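Tips for recording kitchen demos with the hand gripper

Quick page, updated 2023-08-29. Wrote most of it between takes so excuse the mess. For anybody doing tabletop tidy-up tasks at home or at the Gallegos kitchen. If you've done the Novine sheet already, skip to the part on sponges.
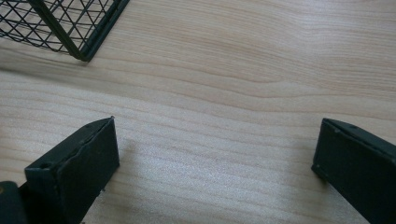
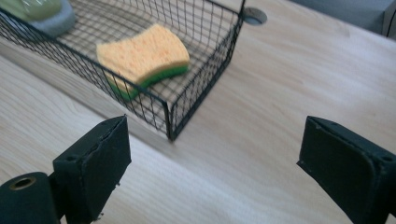 Hand gripper, wire basket, pale tabletop.

Setting up the table

Clear more than you think you need. Phones, mugs, mail, the charger you stopped noticing. Anything that stays in view all session gets learned right along with the task, and then the policy sulks when it's gone.

Shiny tabletops: check for glare before the first take. Move the lamp, or turn the table a little. Half-close the blinds if you have them. Some glare is ok, and you want a few takes with it, just not the same bright patch in every single one.

Wipe the table. Dry it too. Wet streaks show up and the basket skates around on them.

Don't tape marks on the table for where the basket goes. I did this for a whole batch. 37 takes and the basket never moved an inch. Useless. Use painters tape under the basket feet if it slides, where the camera can't see it, and peel it when you move to the next spot.

Baskets

Wire mesh is light. It will tip if you bump the rim. A damp paper towel folded small under one corner works, or a blob of mounting putty.

Move it after every take. Near, far, left, turned a bit, half out of view at the start. Yes it's annoying. Noemí Hinojosa has a trick, she rolls a die and the number picks the spot. Stops you from drifting back to your favorite place.

Fingers snag in mesh. If you catch a wire, back straight out the way you came. Don't twist. A twist bends the wire and can scrape the finger covering.

Sponges and other squishy things

Two-layer sponges (soft one side, scrubby on the other): grab across the short way, on the long sides. End-to-end and they fold up and pop out.

Squeeze just enough. You'll see it in the playback when you crush one, the whole thing goes banana shaped. Those takes still count if the sponge gets where it's going but don't make a habit of it.

New sponge every session or so. Old ones go flat and crumbly. Crumbs on the table, crumbs in the mesh, crumbs on the lens.

Some takes scrubby side up, some soft side up, some leaning on the wall of the basket. Leaning is the hard one – do more of those.

Soap: let it dry overnight before you use it. Slimy soap gets on the fingers and then everything slips for the rest of the day. Warm water and a drop of vinegar takes it off the finger pads. Dry with a lint free cloth.

Your hands

Slow down. Slower than that. Erdal Ağca went through 1,438 of our takes and kept 1,147, and most of what he tossed was people whipping the gripper around so fast that the picture smeared.

Start with fingers open, object in view, hold still for a breath. Then go. At the end open up, lift clear, hold still again. Don't reach for the stop button while you're still over the table, it records your arm swinging off and somebody has to trim it.

Keep your other hand out of it. No steadying the basket! If it needs steadying see above re: putty.

If you fumble, go ahead and try again in the same take. A miss and a recovery is worth having. Two misses, fine. After the third just stop and mark it bad.

Sets of 20, then put it down. Wrist gets sore, and sore wrists make lazy grabs that all look alike.

Cleaning up the gear

Lens first, before every set. Glasses cloth, no paper towel.

Check the screws on the fingers. They back out slowly and you won't feel it until one finger is wobbling. Snug, no gorilla tightening.

If the finger covering starts to fray, trim the loose bits with nail scissors. Don't pull. Replacement covers are in the Kemivine box, bottom shelf, and please write on the lid when you take the last pair.

Wash the basket at the end of the day if there was soap in it. Old toothbrush gets into the corners. Shake, towel, stand it on edge. It rusts where the wires cross if you leave it sitting wet, learned that on the first one.

Naming and notes

Task, table, your initials. So sponge-out, kitchen, NH. Nothing fancy. The upload page at Nerkholm chokes on spaces, use dashes.

Write down anything odd while you remeber it. "Sun came out." "Switched sponges." One line is plenty.

Bowls and cutlery get their own page in September, spoons are a whole different headache. Until then send spoon questions to Noemí, and bad uploads to Erdal.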